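2025-12-10

Snow since the morning, and the bus to Clirnville was late, so I came to the shop with wet shoes and a bad mood. It became better after the coffee. Today was the day I promised to finish the equipment list for next year, and it is almost finished. I write it here also, so I can remember how I was thinking when somebody asks me in January.

The first question is the fingers. Bronwyn Bright wants that we buy a second set for the gripper, wider ones, because plates are flat and slippery and the bins are deep. I agree with her about the plates. But the price from Halliday is for a set with the mounting parts, and we have mounting parts already, two drawers of them. I wrote to them and asked for the fingers alone. Their answer was very polite and did not contain a price.

The second question is the bins. The blue ones we have are good and strong, and I do not want to change them. I only want more of the same, so that one pair can stay at the cell and another pair can be at the washing place. Vevine sells them, but only from 100 pieces. What should we do with 100 bins? Bronwyn said we could live in them. I asked if they will sell us a smaller quantity with the small trays together, and the man on the phone will "look into it." I have learned that this expression can mean yes, no, or nothing at all.

After lunch I stayed a long time at the cell with my notebook, thinking what is really necessary and what is only nice to have.
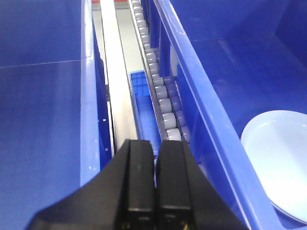 The gripper between the two big bins, with the rollers and a plate at the right.

The rollers are the most difficult part of the budget. Rudov offered a new section of conveyor for 2082, delivery not included. It is more than I wanted to spend on one line of the list. A used section would cost 1000, but the seller could not tell me how old it is, and he has no drawing of it. I have bought things without a drawing before. One time I spent a whole weekend with a file and a hand drill, and my wife still mentions it.

So tonight my list is this: first the fingers, if Halliday gives a normal answer. Then the bins, if we can have fewer. The conveyor I moved to the second half of the year. Bronwyn did not like it when I told her. She thinks that if we wait, the money will go to something else — to the office chairs, for example. She may be right. She has been here for longer than me and has seen how the budgets go.

I also must put in something for cables and small things. Last year I forgot this line completely and every connector was a separate request with a separate signature. I will write a fixed sum and not explain it too much.

For dinner we had soup from yesterday. I called my mother, she asked what I do at work now, and I said I am choosing boxes. She said it sounds like a calm job. Tomorrow I must call Vevine again before ten, and take the other shoes.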